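Office Safety > Room Checks
2 min read

Murnora building, room 671, shared supply table
Checked 8/6/07

Trip hazards, fire exits and furniture were done first. Storage items are below with comments.
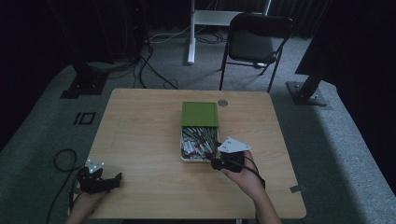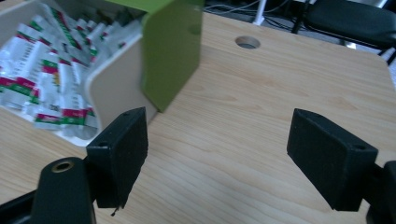 Storage boxes: OK with comments. Boxes must stand flat, clear of the table edge, and close fully when not in use. The green lid should go back on after anything is taken out. Pens and markers: test, discard dry ones. Sachets: check dates, keep away from the pens.

Table: OK. Rounded corners, no action. Keep the cable grommet clear.

Floor cables: ACTION. Tie up and move behind the table legs. Pulport to supply three cable ties.

Chairs: OK. Push in at end of day.

Labels: FAIL. Use the Cemadell labels, one per box.

Open actions: 3. Next check in September.

Filed under: Workplace, Checklists
3 shares | 3 comments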